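Replacing the drain pump on a Hornent dishwasher

The dishwasher in our Andthorpe rental stopped draining in February. It would run the full cycle, hum for a bit at the end, and leave two inches of gray water over the filter. I'm writing down what I did because the service sheet skips several steps.

First I ruled out the cheap causes. The filter was clear. The drain hose had no kinks, and the air gap on the sink had nothing in it but a little lime. With the hose off and pointed into a bucket, the pump hummed and moved nothing, so either the impeller was jammed or the motor was gone.

Power off at the breaker, water off under the sink. The kick plate comes away with two screws. The pump sits at the right rear of the sump and is held by a quarter-turn collar, counterclockwise from the front. Mine needed a strap wrench. Put down towels before you turn it.

The impeller spun freely by hand, which left the motor. I measured 5 ohms across the winding. The supplier, Harkbridge, lists 22 for this part, so I took that as a partial short and ordered a new one. Delivery took over a week.

During that week everything got washed by hand. Our rack holds plates and very little else, so the forks and chopsticks ended up standing in a pot on the side table, and they have stayed there.
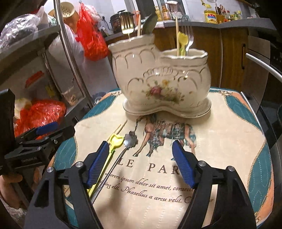 The double pot with the rose on it.

The new pump came with a different connector. The old one has a two-pin plug with a latch on top, the new one has the latch on the side, and the housing fouls the bracket by a hair. Abena Abubakari, who used to repair these, told me to file the bracket and leave the plug alone. It took ten minutes with a flat file. Deburr the edge afterward and keep the harness off it.

Grease the new O-ring lightly with silicone grease. Seat the pump, turn the collar until it clicks, reconnect, and run a rinse with the kick plate still off. I had a slow drip on the first try from an O-ring that had rolled out of its groove. Reseating it fixed that.

Total cost was $176, nearly all of it the pump. The Ackah shop quoted $200 for labor alone. Drain time at the end of the cycle is normal again. I still get a click when the pump starts, and I haven't traced it yet. If anyone has the wiring diagram for the older board, please leave a comment.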